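I gave up coffee after lunch in December, mostly to prove my brother-in-law wrong. Stuart Wainwright has been telling me for years that my 4 p.m. cup was the reason I lie there at 2 in the morning planning arguments with the gas company. I told him he was full of it (I may have used another word).

So I quit, and the first week was awful! I yawned through every meeting at Tindall and ate nearly 144 crackers.
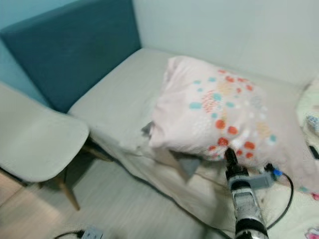
A gray-white sheet and a dotted pink pillow.

Then one night I slept right through until the alarm, and I lay there feeling almost offended. I've since tried the herbal stuff from Brulora, which tastes like a warm hedge, and a roasted barley drink I like a lot more. I have 3 mugs of it on a bad day.

Stuart doesn't know any of this yet. He's coming for dinner next month and he always asks for coffee afterward, so I've bought him some.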